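# Blackburn students teach a robot to put the shopping away, slowly

A student project in Blackburn has spent most of the year trying to get a pair of robot arms to sort pretend groceries. The group, which calls itself Plindilel, meets after lessons at Praltura college and has been promised a place at the Plakorari student automation contest in August. Whether it will be ready is another matter. 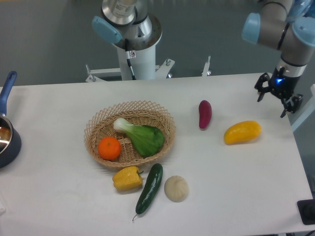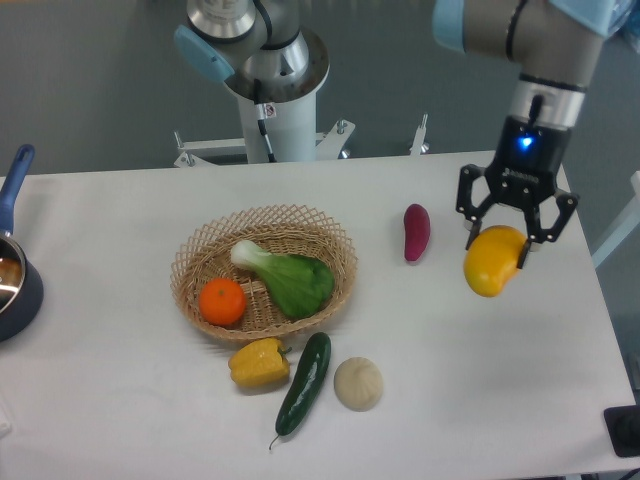 *The Plindilel table, with the orange and the bok choy in the basket. In the second picture the gripper has the yellow fruit.*

The task sounds easy enough. Pick a named item off a white table, carry it to a wicker basket and let go. A small child would manage the lot before anyone had found the stopwatch. The students' arms are working to a contest limit of 240 seconds for a full basket, and so far they have not finished inside it.

Gavin Hepburn, who runs the course, is cheerful about this. He says the students have recorded some 2000 attempts since they began and that the success rate is going up. Asked for the rate itself, he said it depended on what you counted as a success. A pepper that lands in the basket after a second try is a success in the group's own log. It would not be one under contest rules, which allow a single attempt at each item.

The club's last written report covers 56 runs on the full table. It gives a total for items picked up but no total for items put down where they were meant to go. Hepburn said the missing column would be in the next report.

Elsie Stockdale, a second-year student who keeps the log, was more direct. "It's good at things it has seen in that spot before," she said. "Move the cucumber over a bit and you're back to hoping." She would like the group to start shuffling the items between runs and to publish those results separately, even if they look worse. That idea has been talked about twice and not yet taken up.

There is also the matter of the food. None of it is real, and artificial vegetables don't bruise, leak or go soft in the middle. The college's open evening leaflet says the project "tackles food waste in the home", a claim that is hard to square with a table of produce that will look the same in ten years' time. Hepburn said the wording was not his. He did say that real fruit might be tried next year, money allowing.

None of this makes it a poor course. Students who had never written a line of code are now reading error logs and arguing over grip settings, and several said they had picked the college for it. The trouble is with the promises made on their behalf. A leaflet that said "learn how hard it is to pick up a pretend mango" would be closer to the mark, and might even bring in more of the right people.

Contest entries must include one unedited run of the whole task. Stockdale said the group had not yet recorded one it was willing to send.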